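Vesela Kneževič
Simulation and grasping at Trekirel. Mostly wrist cameras lately.

Okay, I promised a thread on the wrist camera comparison and it's March already, so let's go! Same simulated arm, same parallel gripper, two virtual camera models, one very dark floor. Long one, get a coffee.

1/
Background for anyone who missed the last thread: we've been picking a wrist camera model for our grasp policy. Candidate one is the Liem, a wide lens. Candidate two is the Vultside, narrower, with much nicer depth (on paper). Both are simulated for now. The real mounts are still in Till's CAD folder.

2/
Ivars Šimkus wrote the scene loader and he deserves a parade for it. I can swap camera, finger geometry and floor material from one config file and be running again before I've sat back down. In the old setup I had to edit the arm description by hand and I broke it every single time.

3/
First thing I do with any new camera pose is open the gripper all the way, point it at plain floor and just look. No objects, no policy. You learn a lot about a viewpoint when it has hardly anything to show you. 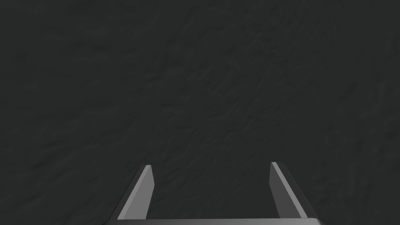 4/
The question I care about at this stage is how much of the image the hand eats. Too much finger and the policy stares at its own hardware. Too little and it has no reference for where the grasp is going to close. I've had runs fail both ways and the second kind is much harder to spot from the loss curves.

5/
Žydrūnas Kütt likes to crop the gripper out completely and feed joint positions in separately. We've been arguing about this since lunch one day last year and I think we're both enjoying it too much to stop. My position: leave the fingertips in! They're a free ruler!

6/
On to depth. The Vultside model gave us 1,056 valid depth points on the small test patch with the default noise settings, and I got very excited. Then I turned the floor material down to charcoal and the stereo matching got a lot grumpier. Dark, low-contrast stuff is hard even when all the physics is made up.

7/
If you're tuning a matcher yourself, do it on the ugly floor first. I spent an entire afternoon getting beautiful numbers on a checkerboard and then had to throw them all away.
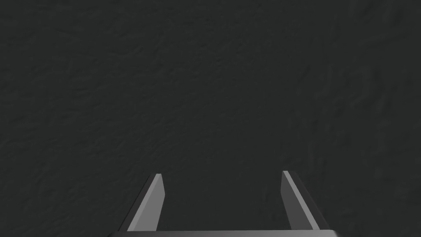 8/
Texture strength is the setting I'd underrated. We have one slider for it in the loader and I used to leave it wherever Ivars had left it. With a floor as faintly streaked as this one, the matcher has very little to hold on to, while the crisp edges of the fingers are easy pickings, so you get lovely depth on the hand and mush everywhere else. Nudging the slider up helped the floor a bit. Swapping to a bumpier material helped a LOT.

9/
Marjatta Suominen asked in the replies last time whether any of this matters if we train on color only. Fair question. For color only, I saw much less difference between floors. Where it bit us was the approach height: with depth the policy slowed down nicely before contact, with color it sometimes sailed right on down. Hard clunk. (Simulated clunk. Still made me wince.)

10/
Fingers! We tried two sets. The long tapered ones and a stubby pair Till Lammers drew up after I complained about occlusion. The stubby ones do clear the view, and then they can't get around anything taller than a plum. So for now the tapered ones stay and Till is drawing a third pair, bless him.

11/
Controller notes, since three of you asked. Impedance control on the wrist, position control on the fingers. I tried the Iduncombe controller too and it's really smooth on free-space moves, just gorgeous to watch, but I couldn't get it to behave near contact. Pretty sure that's my gains and not their code. If you run it, please send me your config!

12/
Then objects. I start with the easy matte ones and save the shiny ones for when I'm in a good mood. Chrome on a dark floor is the nastiest thing in our asset library, the highlights slide around as the wrist moves and the depth goes full confetti.

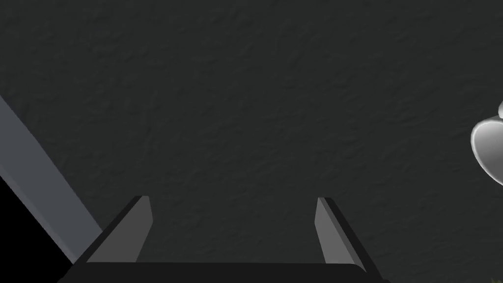

13/
Numbers so far, with the usual warning that this is one seed and one tired person. 166 grasp attempts per camera. The Liem came out ahead on anything near the border of the view, which makes sense with a wide lens. The Vultside was better straight ahead and close in. I did not expect them to split that cleanly.

14/
What surprised me more: the wide lens was less fussy about mounting angle. I tilted both by 10 degrees without retraining. The Liem policy wobbled a little and carried on. The Vultside one just hovered there, thinking about its life.

15/
Speed, for the people who always ask about speed: rendering both cameras together costs us roughly 3 times what rendering one does. Ivars says that's silly and there must be a duplicated buffer somewhere. He's looking. I believe in him.

16/
Things I haven't done yet: motion blur, rolling shutter, any real lighting variation. Žydrūnas wants blur first and I want lighting first, so it'll probably be whichever of us gets to the cluster earlier in the morning.

17/
Someone asked by DM if I'd just run both cameras and be done with it. Tempting! But the real wrist has one cable channel and Till has already given me a look about it. I'd take the Liem today if I had to choose, and keep the Vultside model around for the close-in tests.

18/
The config files need a cleanup before I share them, they're full of comments like "WHY" and "no really, why." Marjatta has offered to go through them with me. I'll reply to this post with the link when they're up.

19/
Adding one more because it came up in the replies: yes, both policies started from the same checkpoint, and yes, the gripper opening was the same for every attempt. The finger swap was a separate run and isn't in the 166. Keep the questions coming, I'm around until dinner!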